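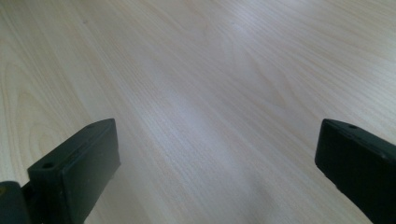 My contract with Skelus had a non-compete clause in it, and I signed it without reading past the first page. It said I couldn't work for another supplier within 50 miles for 16 months. I only looked at it properly in October, when Tellis offered me a job. I went through it at a pale table with fine lines running slantwise through the grain, and I read the clause four times before I rang a solicitor. She charged me £318 and gave me an answer within 48 hours.

Her view was that the time limit was too long for someone in my post, and that Skelus would struggle to enforce it. The part about not approaching their customers was more likely to stand, so I've left those alone.

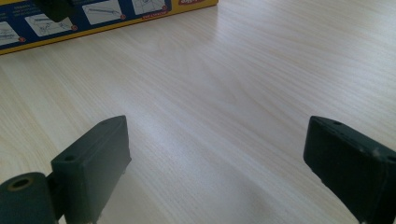

Can an old employer stop you taking a new job? Only if the clause is a fair one and goes no further than it needs to in protecting their business. Mine wrote back and agreed to drop the distance part.

Filed under: Work, Contracts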